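Modul Automatisierung, Block 4
Arbeitsregeln an Roboterplätzen mit mehreren Personen im Raum
Skript zur Übung, Stand 19. November 2025

Dieses Skript ersetzt die Fassung vom Oktober. Neu sind der Abschnitt zur Geschwindigkeit und die Regeln für das Arbeiten in der Nähe eines anderen Platzes. Wer die alte Fassung ausgedruckt hat, soll sie bitte nicht mehr benutzen.

1. Welche Normen wir verwenden

Für Industrieroboter gilt die ISO 10218 in zwei Teilen. Teil 1 betrifft den Roboter selbst, Teil 2 die Anwendung und die Zelle. Für den Betrieb ohne trennenden Zaun war lange die ISO/TS 15066 die wichtigste Quelle. Die allgemeine Risikobeurteilung steht in der ISO 12100, und mit dieser beginnen wir immer. Ein Roboter mit kleiner Traglast ist noch keine sichere Anwendung, denn zur Anwendung gehören auch der Greifer, das Werkstück und die Aufgabe.

2. Vor dem Einschalten

Der Arbeitsbereich wird mit den Augen geprüft, von der Basis bis zum Greifer. Kabel dürfen in keiner Stellung des Arms gespannt sein. Schrauben am Greifer werden von Hand geprüft, und zwar bei abgeschalteter Energie. Der Not-Halt muss von der Stelle aus erreichbar sein, an der die bedienende Person wirklich steht — also nicht nur von der Stelle aus, die im Plan eingezeichnet ist.

Das Ergebnis kommt in das Prüfblatt Rillisex. Ein leeres Feld im Prüfblatt bedeutet »nicht geprüft« und wird auch so bewertet.

3. Geschwindigkeit und Abstand

In der Übung fahren wir das Handgelenk mit höchstens 50 mm/s, solange ein Programm neu ist. Nach zwei fehlerfreien Durchläufen darf auf 300 mm/s erhöht werden. Diese Werte sind unsere Hausregel und keine Grenzwerte aus einer Norm. Zum Nachbarplatz halten wir ungefähr 2 m Abstand, gemessen bei ausgestrecktem Arm.

Wer an einem Nachbarplatz arbeitet, gilt in der Risikobeurteilung als anwesende Person. Das wird in den Berichten oft vergessen, besonders wenn diese Person mit dem Rücken zum Roboter sitzt.

4. Werkstücke und Greifer

Für die Greifübung Manden benutzen wir leichte Teile aus Holz und Becher. Scharfe Kanten sind nicht erlaubt. Ragt ein Stab über den Rand eines Bechers hinaus, dann zählt seine ganze Länge zum bewegten Volumen. Eine Bahn, die mit leerem Becher geprüft wurde, muss deshalb mit Stab noch einmal geprüft werden.

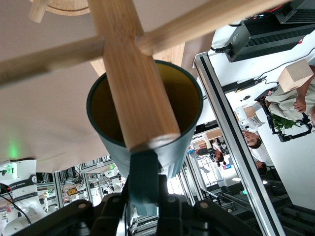 Ein Teil, das herunterfällt, wird erst nach dem Halt aufgehoben. Der Griff in den Arbeitsbereich bei laufendem Programm führt zum Abbruch der Übung, auch wenn der Arm in diesem Moment wartet.

5. Abgabe

Jede Gruppe gibt eine Risikobeurteilung zur Aufgabe Manden ab, mit dem ausgefüllten Prüfblatt im Anhang. Der Umfang beträgt höchstens 18 Seiten. Gefährdungen durch Quetschen und Stoßen sind getrennt zu behandeln. Die Abgabe erfolgt im Ordner Cabello, als eine einzige PDF-Datei.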